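From: Jonatan Dalen
To: building-fabric list
Subject: Re: [fabric] Sash on the roof side won't hold / glare at the desks

Sverre Solberg wrote:

> Went through the tickets for the roof side on Tuesday. Two complaints keep coming back: the opening sash drifts when it is left wide, and the desks nearest the glass get too much glare to work at before lunch. Flalteck quoted for film on the whole run. Havo say the drift is friction stays and nothing else.
>
> Before I answer either of them:
>
> 1. Is the drift in the stays or in the frame?
> 2. Does film make sense if the windows are open half the day?
> 3. Can we still get parts for these?
>
> Sverre

Taking these in order.

1. Stays. I put a straightedge on the frame in 207 and it is true to within what I can measure. The sash closes evenly and the gasket marks are continuous all the way round. If the frame had moved, the marks would be heavier at one corner. The lower stay has almost no resistance left – I can push the sash through its travel with one finger. The adjustment screw is already at the end of its range, so tightening is not an option. Replace in pairs. A new stay opposite a worn one will rack the sash, and then we really will have a frame problem.

2. Film does nothing for an open sash. It also does less than people expect for this particular view, where much of the light comes up off the roof below.
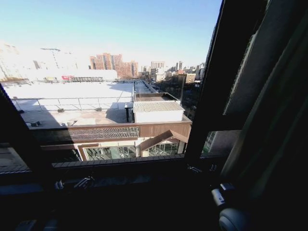
The flat roof is white and takes up most of the lower part of the outlook, so on a clear day there is a second bright source under the horizon as well as the sky over it. The distance on the left goes hazy and the white buildings there lose their edges against the sky. The brick high-rises are easy to look at by comparison. The trees on the right are bare and tell us nothing about summer.

A blind that drops from the head leaves the low light until last, so people either pull it all the way down or leave it up. I would try a bottom-up blind at the worst desks first. Nallov make one that fixes to the reveal and clears the hardware. Check the projection of the handle before ordering; the reveal is 71 mm deep at the shallowest point I found.

3. Yes, with a caveat. Cifuentes still list the stay, but the current version has a different hole pattern at the frame end. We would have to plug and redrill. Not difficult, but add it to the labor line, and ask Havo whether their quote assumes the old pattern. It doesn't say.

Suggested order of work: stays in 207, leave it for 10 working days, then the other 11 openings if it holds. One blind on trial over the same period. Hold the film quote until October.

Unrelated to the above, the handle in 207 is stiff in the last part of its turn. Dry gearing, I think. I have not opened it up.

Jonatan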